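## 5. Setting up the horizon sight (Fillholm demo kit)

For club nights where someone asks how we know the ground curves. Read all of section 5 before you go out, the light goes quick in October.

Site: Faltska pier, the long straight stretch of water toward Claltcombe. Needs to be calm. Choppy = come back another time.

1. Screw tripod legs out fully. Lock collars hand tight, no pliers.
2. Seat the water level on the plate. Let it settle 2 minutes.
3. Sight tube on top, open end toward the far shore.
4. Measure eye height from the water, not from the deck. Write it down in cm. Ours at normal tide is 183.
5. Line up the crosswire with both bubbles centered. Then don't touch the legs.

> **CAUTION:** Never point the tube at the sun. Not at sunset either, not "just for a second".

**Note:** tube too warm from the car? Leave it in the shade first. Warm air inside makes the far shore wobble and then poeple argue about the wobble all night. 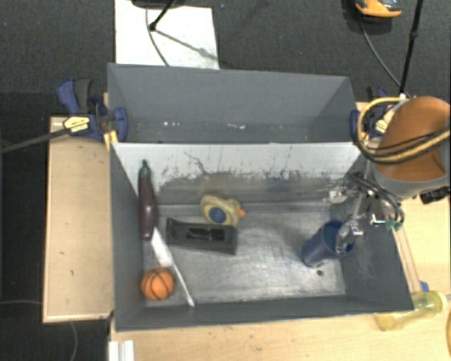

*Toy eggplant in the front section of a gray two-part bin.*

### 5.1 Taking the reading

1. Find the Ahuja marker boards on the far side, 8 of them, one above the other. Lowest board is number 1.
2. Note the lowest board you can see whole. Half a board doesn't count.
3. Drop the tripod to its low setting, re-level, read again. Lower eye = lower boards hidden. Both numbers go on the sheet.
4. Swap observers and repeat. Don't tell the second person what the first one got.

**Note:** refraction. Cold water with warm air over it bends light down and you will see further than the simple formula says. Record air and water temp every time, otherwise the reading is no use to anyone. Marijke De Smet has the correction table, ask her for the newer one, the old one has a typo in row 5.

> **CAUTION:** Pier is slick after rain. Stay back of the yellow line, esp. when crouching for the low reading.

### 5.2 If it looks wrong

- Boards all visible from low setting: check bubbles, then check temps. Strong refraction most likely, wait and try agian.
- Far shore upside down or doubled: mirage. Stop, note the time.
- Two observers more than one board apart: re-level, start over from step 1.

Readings sheets to Frøydis Moen, photo of the sheet is fine. Pack the level last, bubble side up.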